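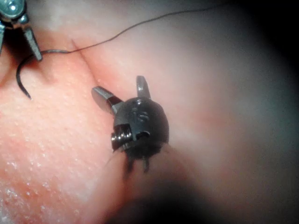 Instrument wrist with the jaws open

Who do I credit, and how, when a remix becomes the main version of a single?

Posted by Larasati Nugroho

I sing and write, and last year I put out a track called Filtside under my own name. A producer who goes by Teoh did a club remix of it, and that version has done far better than mine. It has had 960 saves on the main streaming service and the original has had 38. We now want to release the remix again in December as a proper single, with a radio edit and an extended mix, through a small label called Vernness.

The label wants it listed as the two of us together, "Larasati Nugroho & Teoh". I had assumed it would be my name with "Teoh Remix" in brackets after the title. Does it matter which one we use? I'm mostly worried about the songwriting share, as he didn't write any of the lyrics or the tune. He did add a new synth line in the break. We have nothing in writing apart from a few messages.

Rohani Lumenta

The name on the release and the songwriting share are two separate things, so deal with them one at a time.

The artist name decides whose profile the track shows up on. If you are both listed as main artists it goes on both pages as a new release, and his followers may get a notice about it. With "Teoh Remix" in the title, most distributors still ask you to enter him in the remixer field, and how that shows up depends on the store. Labels like the joint listing for the extra reach. I would not read more into it than that.

The writing share is whatever you register. Being listed as a main artist does not make him a writer. The normal position for a remix is that the remixer gets a fee, or a cut of the income from that recording, and no share of the song. The synth line is where it could get awkward. If it is a real melody that people would recognize, he may ask for a small share, and that is between the two of you. Settle it before the release date and write it down. One page signed by both of you is enough to start with. It should say who owns the remix recording, how the money from it is split, and who the writers are with percentages adding up to 100.

Also check that Vernness isn't asking for rights in your original. They only need the remix and its edits - leave the first version out of the contract unless they are paying for it.

Tirta Goh

just go with the & version, looks better on a playlist. my mate and I did that with 2 tracks and never had a problem

Jeanine Visser

Agree with Rohani. One thing to add is that the radio edit and the extended mix each need their own ISRC. If the remix that is already out is exactly the same audio, keep the code it has now, and keep the title and length the same too. That gives you the best chance of the 960 saves and the play count carrying over. When I moved a track to Kinthorpe they gave it a new code by mistake and I lost 405 playlist adds. It took until the next release to get it put right. Ask the label to send you the codes before they upload anything.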